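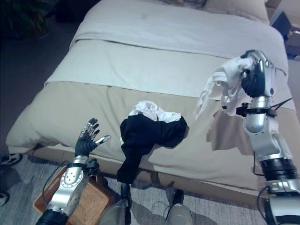
**TECHNIK / SOFTWARE**

Schwarzer Stoff ist für die Bildverarbeitung ein schwieriger Fall. Joaquim Vilela schreibt bei Drusten den Planer, der Griffpunkte an Kleidung sucht — bis zu 300 Kandidaten pro Aufnahme.
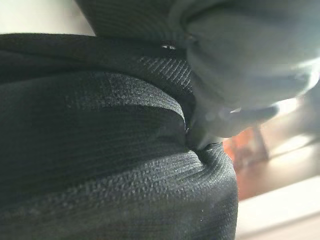
Die alte Version suchte nur nach Kanten. Tundari, so heißt die neue, wertet auch Falten aus und behält nach dem Filtern 6 Kandidaten. Trainiert wurde mit 1099 Griffen. 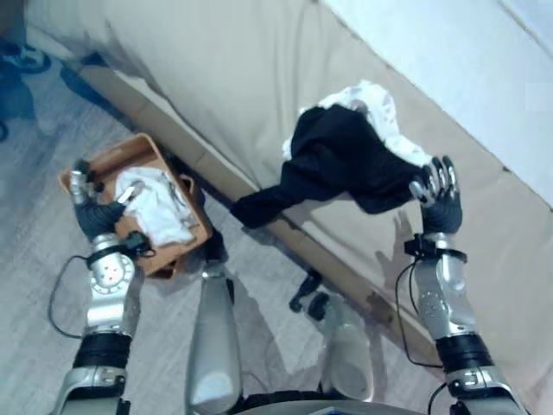
*Linke Hand an der Kartonschale, rechte am schwarzen Kleidungsstück.*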